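Burkside Equipment Planning: Two-Arm Cleaning Trials

Work photos for the August purchase. Updated 13th February.
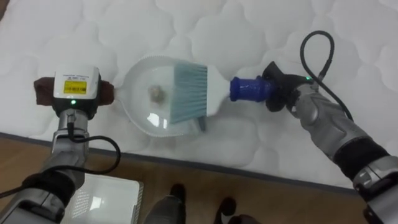
Dustpan and brush on a quilted mattress, one tool to each arm. The left gripper has a brown cloth around the dustpan handle.

We have budgeted for 3 units, to be shared between the Mustine and Hamann buildings. Between them the buildings have 234 beds, and 86 are in the first phase. Spare gripper fingers and cables are a separate line at $2,811. The Lidex quote covers delivery and setup but leaves out training.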